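Home Support Tickets Knowledge Base Service Status Contact
Reading time: 2 minutes

Ticket 659: Catalog search returns no results for accented titles
Opened: February 12, 2008
Product: Pultance Catalog, release 2
Customer site: Figueiredo Library, Lasia branch
Status: Pending customer confirmation

Summary of report

The customer states that searches for titles containing accented characters return an empty list at the Lasia branch. The same searches succeed at the main library. Titles without accents are found normally at both locations. The customer first noticed the fault following the import of 2,549 records from the Flillora lending collection, which was completed in October.

Initial review

Support requested the import log and the search settings from both locations. The import log shows no rejected records. The settings differ in one respect: the main library index is built with the extended character table, and the branch index is built with the basic table. The basic table stores an accented letter as a blank, and the search function does not match a blank to a letter.

The customer asked whether the records themselves had been damaged. Support opened a selection of the affected records by shelf number. All displayed correctly, with accents intact. The fault is therefore confined to the index.

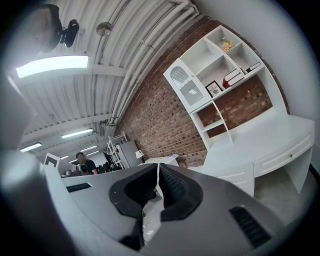
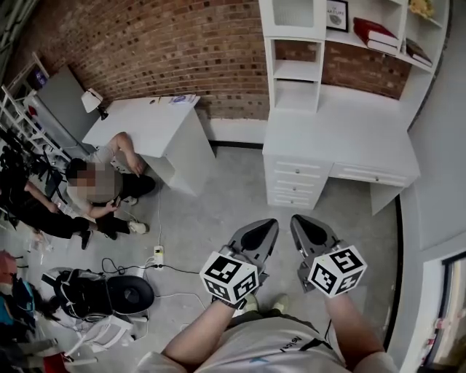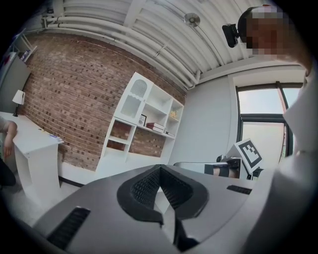

Action taken

The customer was instructed to close all catalog stations at the branch, select the extended character table under Index Settings, and run a full rebuild. The first rebuild stopped before completion with the message "Index file in use." One station at the circulation desk had remained signed in. The customer signed out of that station and repeated the procedure, and the rebuild completed without error.

Test searches were then carried out by the customer. Author and title searches returned the expected records. Subject searches continued to return incomplete results. Subject headings are held in a separate index that a full rebuild does not include in release 2. The customer has been sent written instructions for rebuilding the subject index after closing hours.

Outstanding items

1. Customer to rebuild the subject index and report the result on this ticket.
2. Support to amend the import guide. The current edition does not state that the character table must be checked before records are loaded from another collection.

Saved searches created before the rebuild may still show an empty list. These should be deleted and entered again. Loan records and patron accounts are not affected by any step described in this ticket.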